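Workshop tips: buying a small gripper setup without blowing the budget

Quick notes from the Cusville shop, typed up between jobs. Mostly for people pricing out their first arm and gripper for a home or shared shop. Skip around.

Start with the job, not the catalog. Write down the three things you want picked up. Weight, width, how slippery. Mine were spice jars, sanding blocks and paint lids. Took ten minutes and knocked two arms off my list.

Split the budget before you shop. I had 1,984 dollars for everything. Arm got the biggest piece, then the gripper, then a pot of money for stuff you forget. Cables. Clamps. A power strip with a real switch. A mat so the base doesnt walk across the bench. Duangjai Thongdee keeps that last pot at a fifth of the total and won't touch it until the arm is bolted down. Good rule, I stole it.

Used arms are fine. Ask for the hours, ask to see it move at full reach, listen to the wrist. The one I got from a seller in Urnton was 833 dollars, with the power supply. Check the power supply is the right one for the arm. Mine wasn't, and a replacement was another 85.

Fingers: look hard at these before you pay. Cheap to replace if the maker sells them loose, a pain if they only come with the whole gripper. Things to ask:

How wide do they open? Measure your fattest object and add a bit.
Are there screw holes you can get a driver into?
Threaded inserts, or screws straight into the body? Inserts hold up better if you swap parts a lot.
Can you buy one finger, or only the pair? 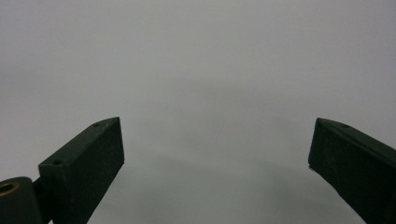 Dark green fingers, open. Small holes on the top faces, brass-colored insert at lower left.

If you swap fingers every week, go for inserts and pay the extra. If you set it once and leave it, save your money.

Pads. Budget for them seperately, they wear. Whatever you stick on will need replacing, so get a sheet and cut your own. Cut on a scrap board, not the bench. Rub the finger down with alcohol first, let it dry, then stick. Press for a full minute.

Chips and nicks: run a fingernail along the edges every so often. Rough spot, light pass with fine paper, wipe off the dust. Don't round the tip over or you lose your grip on thin stuff like lids.

Bench surface. Plain and pale is easiest, dropped screws show up right away. Skip anything shiny. Old countertop offcut works great, ask at the yard, they often let them go cheap. Wipe down with barely damp cloth, no polish.

Spare screws! Buy a bag of the right size the same day as the gripper. Tape one to the inside of the toolbox lid so you always have a match to take to the store.

Shipping. Read the quote twice. Theerawat Suksawat got a good price on a gripper from Prilmont and then paid around 80 dollars in freight becuase it came in its own crate. Combine orders if you can. Nilsuwan will hold a parts order open till you're ready, just ask when you call.

Running costs, per year, things I now write down:
pads
screws
one spare cable
one spare finger pair
a day of my own time for cleaning and tightening

Put the yearly check on the calendar. I do mine in April, before the shop gets hot. Tighten everything, wipe everything, reorder what's low.

Wait on: second camera, fancy cart, quick-change plate. All nice. None of it needed the first year. I bought the cart early and it holds paint now.

Keep the receipts in one envelope, taped under the bench. Write the part number on the front in marker, big. Paper fades so snap a copy with your phone too.

More on cable ties and strain relief next time, if I get the shelf finished.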